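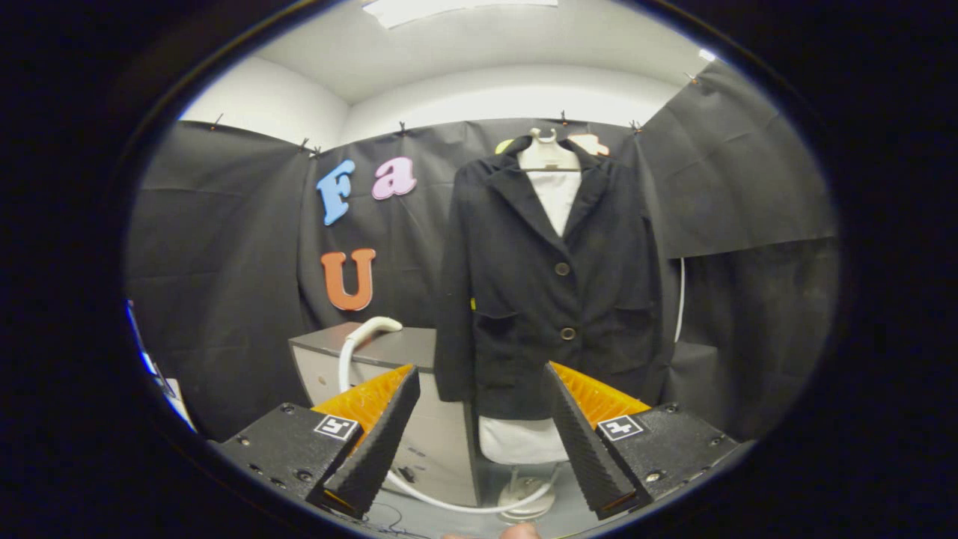 Blazer on the form, gripper open, two buttons to go.

So I've been promising a post about our house rules for recording garment handling, and November is slipping away from me, so let's do it!

Rule one is the one everybody argues with. Start every take with the fingers open and both markers in view. I threw out 24 takes my first month at Tritis for breaking it (most of them on jackets, naturally, because dark cloth shows you every bit of hesitation). If a marker drops out before you've even moved, you stop and start over. It hurts less than finding out later, trust me.

Rule two came from Ignacio Vergara over in our Toledo group, and I fought him on it for weeks. One take, one task. If you're going for the lower button, go for the lower button, and leave that pocket flap alone even if it's folded funny! I used to tidy as I went, like I was getting dressed for a wedding, and then the label said "button" and the motion said three other things. We relabeled 163 clips because of me. Sorry again, Ignacio.

Rule three: the backdrop stays put for the whole batch. Black sheets clipped up at the top, letters wherever they were when you began. Want to move a letter? Fine, close the batch, write it in the log, open a new one.

Then there's speed, where I don't think we have it right yet. Our sheet says "natural pace," and my natural pace after lunch is a whole different animal from my pace at 9 in the morning. The Brirnance people use a metronome app, which sounds awful, but I'm going to try it on the next 122 takes and see if I can stand it.

If your lab has a written rule for lapels, please send it my way. Ours just says "be gentle," with a question mark after it.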